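Wisidach Hang On, and a Few Notes on the Third Line

I got to the rink at ten to seven and the parking lot was already full, so I missed the anthem and the first shift. By the time I sat down Wisidach had taken a penalty. That has been the story of February for this team. They killed it, but it took two blocked shots from King-fai Au, and he was slow getting back to the bench after the second one.

The final was 3-2 over Mendico. It should have been easier. Wisidach scored twice in the first period, both off rebounds, and then stopped shooting for most of the second. Mendico kept five men back at their own blue line and waited for bad passes, and they got plenty. The tying goal came off one of those, a blind backhand through the middle that I have been complaining about on this blog for two seasons.

Wai-kit Poon got the winner with six minutes left. It was not a pretty goal. He threw the puck at the net from the half boards and it went in off a skate. He now has 17 on the season, which leads the team, and I think he has been better away from the puck than he gets credit for. Watch him on the backcheck some time.

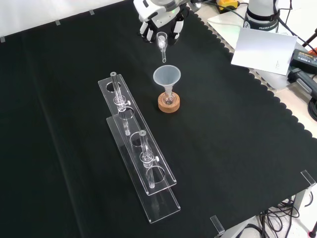
Test tube, funnel and flask on a cork ring.

The third line is what worries me. They have changed the left wing four times since the holiday break and none of the combinations have had more than a week together. Au is a center. He can play wing, but he drifts to the middle by habit, and then there is no one along the boards when the defense wants to rim it out. I would put him back at center and live with whoever is left over.

The announced crowd was 1489. The upper rows at the far end were filled in, and the line for coffee at the first intermission went past the skate shop. Two years ago they were happy to see 600 on a night like that.

One milestone to mention. It was Au's game number 100 for the club, and they read it out over the speakers during a TV timeout when half the building was in the concourse. I would have done it before the faceoff.

Next up is Chiang on the road, then home to Trever. Chiang have the best power play in the league and Wisidach take too many penalties — tripping, mostly, from guys reaching when they should be skating. If they stay out of the box I give them a fair chance. Trever I expect them to beat.

I can't make the trip to Chiang, so I will be listening on the radio and the next post will be shorter.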